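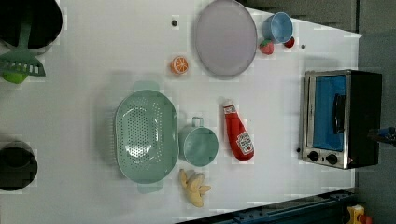
Figure 2. Kitchen task set on the white table, seen from above, with toaster oven, colander, plate and toy food.

Home Issues Authors Search Login

3.2 Items and Consumables

The budget for one manipulation cell was prepared at Rullden before any purchase order was sent. We divided the costs into three groups: the arm and its mounting, the cameras, and the items on the table. The last group is usually left out of such plans — in our first draft it had one line only. Toy food and plastic kitchenware are cheap, but they must be bought in several identical sets, so that a lost piece does not stop the work. We planned 4 sets for each cell, at a price of 143 euros per set.

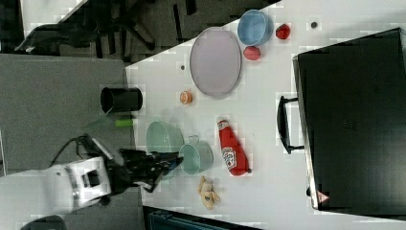

3.3 Gripper and Spare Parts

Quotations were requested from Zurkdale and Ferreira. The offer of Ferreira was lower, but its delivery time for fingers was nine weeks, and Wanda Hutchins therefore proposed to keep two pairs in stock. Wear on the gripper was budgeted as a yearly cost and not as a repair.

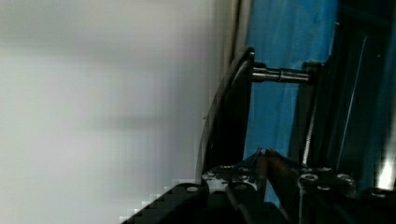

The same rule was applied to screws and cables, which we order together with the fingers in September. For the wrist camera we reserved 60 euros per year — this sum covers a new cable and the cleaning material. Mounting hours are treated separately in Section 3.4.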